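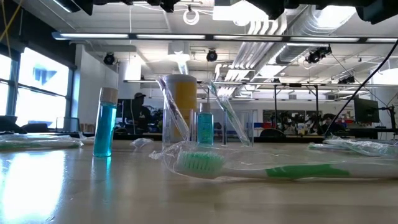

Toothbrushes in their wrappers, with mouthwash and hand gel.

Every hotel I stay in gives me a toothbrush in plastic, and I always open it with a small feeling of guilt. My friend Naheed Sethi tells me this is silly. She managed the Bosemgate guest house for 3 years, and she says the wrapper is the only thing the guest trusts.

I understand her. I would not put in my mouth a brush that stood bare in a cup, even a very clean cup. But I think we wrap out of habit also where there is no need.

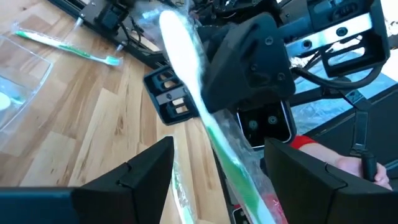

In one year Bosemgate ordered 3716 brushes. Naheed believes some 705 of them were thrown away still closed, because a guest had moved them from the shelf to the sink and the rule said to change everything. This I find hard to accept. A closed wrapper means the brush is clean. If we trust the plastic, let us trust it on the second day too.

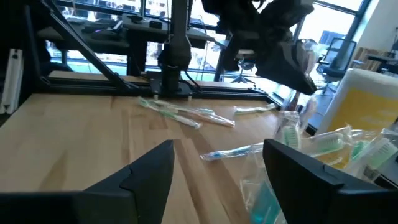
My proposal is modest. Keep the brushes at the front desk and give one to whoever asks. The guest who forgot his own will come down, even at eleven in the evening, and the others will not miss it. I have carried mine in the same tin since July.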